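3.2 Where people do their sorting

I should say up front that I went into this part of the study expecting to write about closets. My whole pitch to Indira Kaimal, when she agreed to read the early drafts, was that small keepsakes (the ticket stub, the tiny souvenir, the key to a house somebody sold) live in closets and drawers at home, and that's where I'd find people deciding what to keep. Well, I was wrong, and pretty quickly too!

We had 231 people fill out the keepsake diary over 30 days, split between two towns, Inddale and Cormont. Each time they picked up a small object they'd owned for more than a year and thought about whether to hang on to it, they wrote down what it was, where they were, and what they did next. That gave us 896 usable entries. Ravindran Nair and I read every one of them, separately, and then argued over the codes for most of July. (He wanted "inherited" and "given" kept apart. He won, and he was right.)

What jumped out was how many entries came from desks. People wrote about handling these things in the middle of other stuff, with a call on hold or a file half open, and the decision mostly got put off. One woman in Cormont wrote, "Picked up the brass elephant again. Put it back. Went on with the invoices." I love that entry, and I've read it out at two department talks now. Figure 3 gives an idea of the kind of setting I mean, a small object in the hand and the laptop open on the desk.

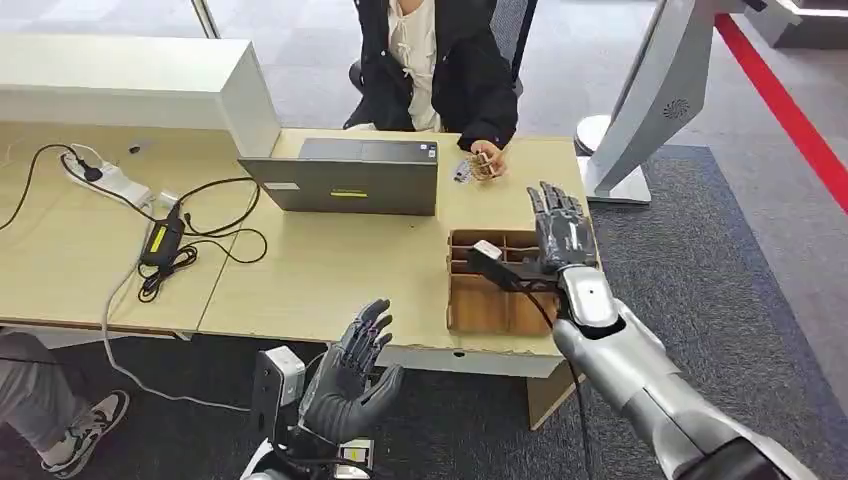
Figure 3. A small gold-and-brown object held at a desk, behind an open laptop.

3.3 Putting things back

Gangadharan Ramasamy's older work on attics treats putting a thing back as a non-event, and I did the same in my first coding pass. I now think that was a mistake. When I went back through the entries marked "no action," a lot of them had real detail in them: people turned the object over, remembered who gave it to them, or moved it to a slightly better spot before getting on with the day. Senthil Thampi suggested calling this "renewing," like you'd renew a library book, and the name stuck.

So I split the old code in two. "Returned" covers entries where the object simply went back where it was. "Renewed" needs some sign in the writing that the person had thought about the thing and settled on keeping it, at least for now. The line between them is fuzzy, I'll admit, and Ravindran and I disagreed more here than on any other pair of codes. Where we couldn't agree we left the entry as "returned," so if anything the renewing group in section 4 is on the small side.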